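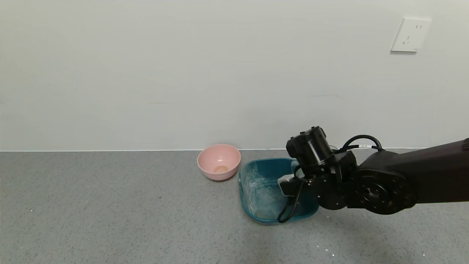 Figure 16. Arm over the basin, bowl to the left.

4.2 Recording a demonstration by hand

Before you start, set the arm to Guide mode in Nodow and check that the joint lights on the Ivberg base are green.

1. Set the bowl and the basin against the wall within reach of the gripper.
2. Hold the arm with one hand at the wrist and one on the upper link. Do not pull on the cables.
3. Press Record. Wait for the tone. 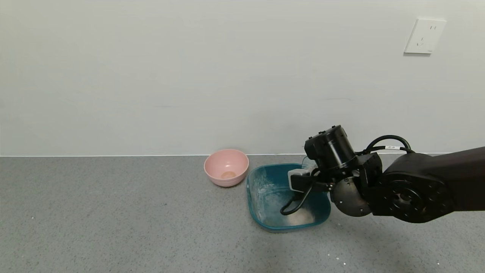
4. Move the gripper through the task at an even pace. Pauses longer than 1000 ms are kept in the recording.
5. When the gripper is clear of both containers, press Stop.

CAUTION: Keep fingers away from the wrist joint while the arm is in Guide mode. The brake releases when Record is pressed.

4.3 Recording by remote control

1. Switch to Remote and pick up the hand controller.
2. Open the gripper fully before the first move.
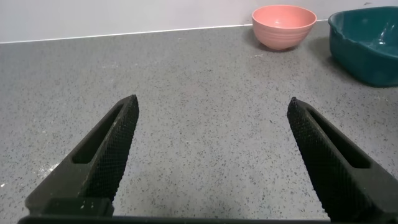 3. Approach from the front and lower the gripper slowly. Use the wrist view for the last part of the move.
4. Save the take under a new name. A session holds 101 takes.

NOTE: If the arm stops with error 2000, release the trigger and repeat from step 2.

Revised May 28, 2019, O. Lamptey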